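Teleop demos for cloth: leader arm or kinesthetic?

Forum: Manipulation / Data and Demonstrations
Started Tue 6 May

stirero_build
We need to collect demonstrations for flattening and folding thin fabric on a counter. Single arm first, two arms later. Policy is plain behavior cloning on wrist camera plus joint positions. Current plan is 500 episodes by leader arm. The other option is kinesthetic: grab the follower, move it through the task, record the joints, replay for the cameras. Leader arm is slower per episode for us. New operators drop the cloth a lot in the first hour. Opinions?

Kacper Cieślak
Leader arm. Kinesthetic replay doesn't work on cloth. The fabric will not fold the same way twice, so your replayed joint path and the images drift apart after the first grasp. For rigid parts in a fixture it's fine.

haltstate
Disagree in part. You can skip the replay and record the cameras during the hand-guided pass. Your hands are in the wrist view some of the time, but if you hold the arm above the wrist joint they mostly stay out. I did 60 episodes this way on towels and the policy trained without trouble.

Kacper Cieślak
Towels are thick. On towels you can be a centimeter off in height and still get a pinch. Also, what did you log as the action? In gravity comp there is no commanded position, only the measured one. Using the next measured position as the action gives you no squeeze on the gripper, because the fingers stop at the cloth and the log says "stopped here."

haltstate
Gripper was on a foot pedal with a real command, so the squeeze was in the data. For the arm joints, yes, measured position shifted by a few steps. I accept that contact with the table is weaker that way.

stirero_build
The gripper point matters for us. With the leader, the trigger closes past where the follower can go, and the difference becomes grip force. Is that what people rely on?

Dolores Montoya
Yes. Log the leader position as the action and the follower position as the state. Do not filter the gripper channel. We smoothed it once in March and lost 266 episodes, because the policy learned to close slowly and the cloth slid out.

jolline_user
What do you do about operator view? Ours look straight at the table and the policy only gets the wrist camera. They react to things that aren't in its images.

Dolores Montoya
We make them drive from the monitor for the last third of training. It hurts for a day. Episode length goes up and then comes back down.

stirero_build
Adding a wrist view of the sheer white fabric, pinched by one finger tip, on the speckled counter. My concern is how little the right side gives the policy to work with: one broad fold and then pale cloth.

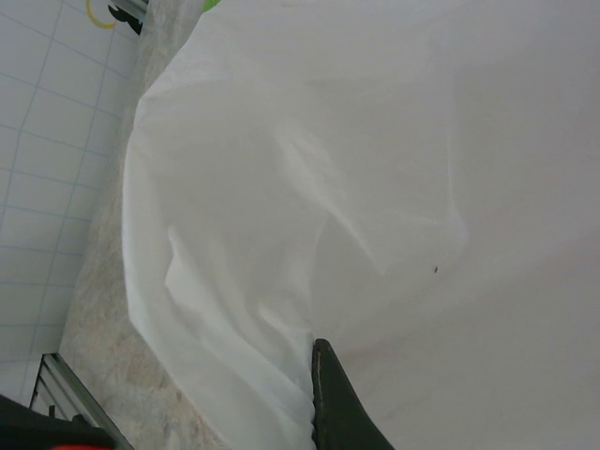

Kacper Cieślak asked whether exposure was locked, and said to lock it before recording anything else. White fabric close to the lens pulls auto exposure down, the shading in the folds changes from episode to episode, and the shading is most of the depth cue on material like this.

haltstate
Agree on exposure. I would also put a lamp low on one side. Overhead light flattens wrinkles.

stirero_build
Exposure is on auto. I'll lock it and redo the first 14. Is a low lamp going to tie the policy to that lamp?

haltstate
Yes, if it never moves. Move it between sessions, not during one.

Dolores Montoya
I would skip the lamp and add a fixed overhead camera. The wrist view alone can't tell you where the far corner is, and a human operator gets that from memory. Cloning a policy with no history won't.

Kacper Cieślak
An overhead camera means another calibration and another thing that gets bumped. Try two wrist frames a second apart as input first. Cheaper.

Dolores Montoya
Two frames a second apart won't cover a corner last seen ten seconds ago.

stirero_build
Going with leader arm, unfiltered gripper, locked exposure. I'll mount the overhead camera and record it either way, then train with and without. Will post success rates when I have both.

jolline_user
Please post the episode lengths too.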